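Audio Interface

An audio interface is a piece of hardware that carries sound into and out of a computer. It converts the electrical signal from a microphone, instrument or other source into digital data that recording software can store and edit, and it converts digital data back into an electrical signal for loudspeakers or headphones. Most interfaces are separate units connected by a cable, although some are built as cards that fit inside the computer.

The term is sometimes used interchangeably with "sound card." In general use, a sound card is the component supplied with a computer for everyday listening, while an audio interface is intended for recording and has connectors suited to professional microphones and instruments.

Function

The main parts of an interface are its preamplifiers, its converters and its output stage. A microphone produces a very weak signal, and the preamplifier raises it to a level the converter can measure accurately. The gain control on the front of the unit sets how much the signal is raised. If the gain is too low, the recording has to be turned up later and background noise is turned up with it. If the gain is too high, the peaks of the signal are cut flat and the recording is distorted.

The analog-to-digital converter measures the signal many thousands of times each second. The number of measurements per second is called the sample rate. Compact discs use a sample rate of 44.1 kilohertz, and work intended for film and video is commonly recorded at 48 kilohertz. Bit depth describes how finely each measurement is recorded. Most present-day interfaces record at 24 bits, which leaves enough range that a performer can be recorded at a moderate level without an audible penalty in noise.

Inputs and Outputs

Interfaces are usually described by the number of channels they can handle in each direction. A unit with two inputs and two outputs is suitable for a single singer or guitarist. Drum kits and full bands require eight inputs or more. Larger units may add optical connectors through which a second group of preamplifiers can be attached.

Microphone inputs normally accept the three-pin XLR connector. Condenser microphones need a power supply, and most interfaces can send 48 volts through the microphone cable, an arrangement known as phantom power. Instrument inputs accept a quarter-inch plug and are designed for the high impedance of electric guitar and bass pickups. Line inputs are meant for keyboards, mixers and other equipment that already produces a strong signal. Many smaller interfaces use a combination socket that accepts either an XLR or a quarter-inch plug.

Connection to the Computer

Early external interfaces relied on FireWire or on a card installed in the computer. USB is now the most common connection, and units that follow the USB audio class standard can often be used without a separate driver. Thunderbolt is found on more expensive models, and some installations use network cable so that the interface can be placed in a different room from the computer.

Latency is the delay between a sound entering the interface and the same sound being heard after it has passed through the computer. It depends largely on the buffer, which is the block of samples the computer collects before processing them. A small buffer shortens the delay but places a heavier load on the processor, and clicks or dropouts may occur if the computer cannot keep up. Many interfaces offer direct monitoring, in which the input is sent straight to the headphones without passing through the computer.

Use in Small Studios

The spread of low-cost interfaces allowed recording to move out of dedicated facilities and into homes, schools and community buildings. The Flitdale Sound Workshop, a training program founded by the engineer Demetrio Palacios, began with one two-channel Galis interface and later installed an eight-channel Plindel unit in its teaching room. Its lending collection grew to 70 interfaces, which students may borrow for periods of up to two weeks. The workshop's archive of student recordings holds 3,552 finished tracks.
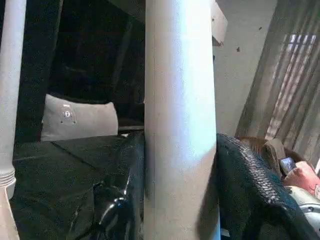
Monitoring is affected by the room as well as by the interface. Hard, bare walls reflect sound back to the listener and can make a recording seem brighter or more crowded than it is. Commercial absorbers are widely sold, but ordinary soft articles such as a light gray pillow with rounded corners can also absorb part of the upper range when placed near a reflecting surface. Household items of this kind have little effect on bass, which requires much thicker material or purpose-built traps. The Flitdale program teaches its students to place the loudspeakers first and to treat the nearest side walls before adding material elsewhere.

Clocking

When two or more digital devices are used together, they must take their timing from a single clock. One unit is set as the master and the others are set to follow it, either through a dedicated word clock cable or through the digital audio connection itself. Incorrect clock settings commonly cause regular clicks in the recording. A single interface used alone runs from its internal clock and needs no adjustment.

Selection and Care

Buyers generally consider the number of inputs first, followed by the type of connection and the availability of current drivers. Driver support is significant for older units, some of which stop working when the computer's operating system is replaced even though the hardware remains sound. The Nyarko series of rack interfaces, for example, was withdrawn from the Flitdale teaching rooms after its FireWire models could no longer be used with newer computers.

Phantom power should be switched off before a microphone is connected or removed, and the monitor level should be turned down before the unit is powered on or off. Sockets should be kept free of dust. Interfaces that draw their power from the USB port should be connected directly to the computer where possible, as an unpowered hub may not supply enough current for stable operation.

See also: Audio mixer; Digital audio workstation; Microphone preamplifier; Phantom power; Studio monitor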